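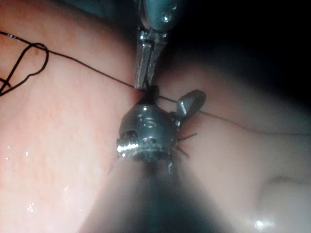
How to Sew a Person (Please Don't)

By Nusrat Bepari
Isovgate Body Basics, December 2021

Your skin is the biggest organ you have, and you treat it terribly. You drag it across gravel. You pick at it in math class. Most of the time it forgives you and mends itself with a scab, which you then also pick at.

Sometimes, though, a cut is too deep or too wide for a scab to manage. The two sides won't stay together long enough to heal, especially somewhere bendy like a knee. That's when a doctor may decide to sew you up. The stitches are also called sutures (say SOO-chers), a word that means pretty much the same thing and costs more.

I had nine of them in my knee when I was in third grade. The bicycle was fine, thanks for asking.

What stitches are for

Stitches don't heal you. Your body does that by itself, with no pay and very little praise. All the stitches do is hold the edges of the cut close together so the new skin has a short gap to cross. Think of two people holding a torn poster in place while the glue dries. The stitches are the people. They would like you to stop wiggling.

Why the needle is bent

If you've ever sewn on a button, you know a sewing needle is straight. It can be straight because you can get at both sides of the cloth. You poke it in the front, reach around, and pull it out the back.

You can't reach around the back of a leg's skin. The rest of the leg is there. So a needle for stitching skin is usually curved, like a slice of a circle. It goes in on one side of the cut, swoops underneath, and comes up on the other side. The person sewing turns their wrist to follow the curve, as if they were turning a key. Push a curved needle straight ahead and it will sulk and tear things.

A curved needle often has no eye, either. The thread is already fixed to the blunt end when it comes out of the packet, so there is no squinting and licking the thread. Licking would be frowned upon anyway.

Why they don't just use fingers

The needle is small, slippery and extremely sharp, so it is held with a tool called a needle holder. It has narrow metal jaws that close tight. A second tool does the other hand's work, such as lifting the edge of the skin or catching the thread. The tools are good for knots, too. You wrap the thread around the closed jaws, open them, grab the short end, and pull it back through the loop. It's easy to say.

The thread itself is often black or blue. This is so people can find it again. A skin-colored stitch would be lovely and discreet right up to the day somebody had to take it out.

One long stitch or lots of little ones?

There are many ways to close a cut, but two are worth knowing.

A running stitch uses one thread that goes along the whole cut, over and under, like the seam on your pants. It's quick. If the thread snaps, though, the whole row can loosen, as your pants may have taught you in public.

Interrupted stitches are done one at a time. Each one goes across the cut, gets its own knot, and is snipped off before the next one begins.

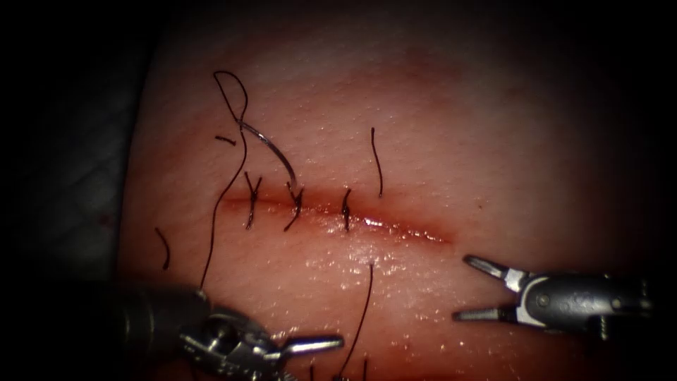

Doing it this way takes longer, and there are a lot more knots. But every stitch stands on its own. If one gives up, its neighbors keep working and say nothing about it. The spaces between them should be fairly even, and the knots are meant to sit off to one side so they don't press on the cut.

Each knot also has two little tails. They look like the work of someone who ran out of time for trimming, but they're left there on purpose. A knot cut too close can slip undone, and the tails give the doctor or nurse something to grab later on.

How tight is tight?

Pulling hard seems like a good idea. It isn't. If a stitch is too tight, it squeezes the skin, and squeezed skin doesn't get enough blood to heal well. If it's too loose, the cut gapes like a bored fish. The edges should just meet. Doctors have a saying about this: approximate, don't strangulate. It means "bring together, don't choke," and it's good advice for hugging cats as well.

Where people learn it

Not on you, at first. People who are learning to stitch often use a practice pad, a slab made to feel something like skin or the softer stuff beneath it. The pad never cries, never asks if it's nearly over, and doesn't have a mother standing next to it. Learners make cut after cut and sew them up again, until their knots stop looking like spiders.

Try it yourself (on fruit)

You will need a banana, 18 inches of thread, a blunt yarn needle, and a grown-up who has nothing better to do.

1. Ask the grown-up to cut a slit in the banana peel as long as your finger.
2. Push the needle in on one side of the slit and up through the other.
3. Pull the thread until a short tail is left, then tie a knot: right over left, then left over right.
4. Snip both ends, leaving small tails.
5. Start again a little farther along.

Try one stitch much too tight and see what happens to the peel. Then take out all the thread and throw it away before anyone eats the patient.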